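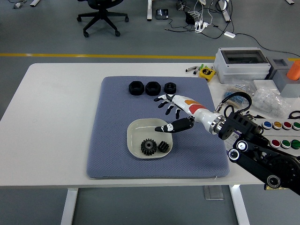

Trikell : pièces de tri pour petite mécanique

Fiche du jeu de pièces, version 2
Dernière mise à jour : 12/02/2020
Tenue par Baiba Lill, relue par Dorin Manole (qui n'est pas d'accord avec le paragraphe sur les bacs)

À quoi sert ce dossier

Trikell rassemble les relevés, les photos et les consignes de rangement de notre stock de petites pièces : écrous hexagonaux, engrenages, et tout ce qui a fini un jour dans le tiroir du bas avec l'étiquette « divers ». Le tiroir « divers » a été vidé en juillet. Il contenait 305 pièces, un ticket de cantine et une clé dont on cherche encore la serrure.

Le dossier s'adresse à ceux qui préparent les plateaux d'exercice à l'atelier d'Ichikawa et à ceux qui les récupèrent ensuite à Etden, où l'on a d'autres habitudes et, paraît-il, de meilleures étagères.

Contenu

releves/ : un fichier texte par séance de tri
photos/ : vues de table, pièces posées sur le tapis
consignes/ : les règles en vigueur, plus deux anciennes versions gardées par superstition
LISEZMOI : vous y êtes

L'inventaire complet compte 4000 lignes. Une ligne correspond à une pièce, sauf dans le fichier de Daichi Sugawara, où une ligne correspond à une idée.

Les familles de pièces

Écrous. Noirs, hexagonaux, en plusieurs tailles. Sur le plateau photographié, il y en a trois en rang au fond du tapis, deux grands puis un petit à droite. On les pose à plat, trou vers le haut. Les deux grands se ressemblent assez pour que l'on soit tenté de les déclarer identiques au jugé ; on est prié de passer par le calibre quand même.

Engrenages. Noirs aussi, sans quoi ce serait trop simple. Le grand est un engrenage droit, percé au centre, avec un moyeu en saillie. Le petit est plus étroit et se glisse volontiers à côté de l'autre dans la coupelle. Ils voyagent ensemble. Ne pas les séparer sans le noter dans le relevé, car un petit engrenage orphelin redevient « divers » en moins d'une semaine.

Sachets. Les sachets restent au fond de la table tant qu'ils n'ont pas été saisis. Un sachet sans étiquette n'existe pas. Kumiko Amano en a une pleine caisse qui n'existe pas.

Préparer un plateau

Étendre le tapis gris-bleu sur la table blanche, losanges vers le haut. Le lisser aux coins.

Placer la coupelle carrée blanc cassé vers le bas du tapis, au milieu. Elle a des bords bas : les engrenages en sortent aussi facilement qu'ils y entrent.

Aligner les écrous près du bord opposé, de gauche à droite, le plus petit en dernier.

Mettre les deux engrenages dans la coupelle.

Repousser au fond à droite ce qui ne sert pas à l'exercice. « Au fond à droite » est une catégorie officielle depuis la version 2.

Conventions de nommage

Le nom d'un relevé se compose de la famille, de la taille et d'un numéro d'ordre : ecrou_grand_100, engrenage_petit_2. Pas d'accents, pas d'espaces, pas de « final », pas de « final_bon ». Sachiko Higuchi a écrit un petit script, Jovenon, qui refuse tous les noms mal formés et quelques-uns des autres. En cas de refus injustifié, ajouter une ligne dans consignes/plaintes.txt. Le fichier est lu le vendredi, avec bienveillance et sans suite.

Limites connues

Les pièces noires se distinguent bien sur le tapis et dans la coupelle, beaucoup moins bien dans le tiroir. Les photos prises tiroir ouvert ont donc été retirées de cette version.

« Grand » et « petit » s'entendent à l'intérieur d'une même famille. Un petit écrou n'a rien à prouver à un petit engrenage.

Les filetages ne sont pas décrits. Dorin avait proposé de s'en charger, puis il a changé de bureau.

Les bacs

Version retenue : un bac par taille. Version Manole : un bac par usage, avec un bac de secours pour les usages imprévus. Il a été signalé à l'intéressé que le bac de secours est un tiroir « divers » qui a fait des études. Le débat reste ouvert, les bacs aussi, merci de remettre les couvercles.

Modifications depuis la version 1

Coupelle carrée au lieu du couvercle de bocal
Rang d'écrous au fond du tapis, anciennement « où l'on veut »
Suppression de la famille « rondelles présumées »
Correction de l'orthographe d'hexagonal dans 100 relevés

Réutilisation

Libre au sein des deux ateliers. Ailleurs, demander à Baiba. Les pièces, elles, se rendent.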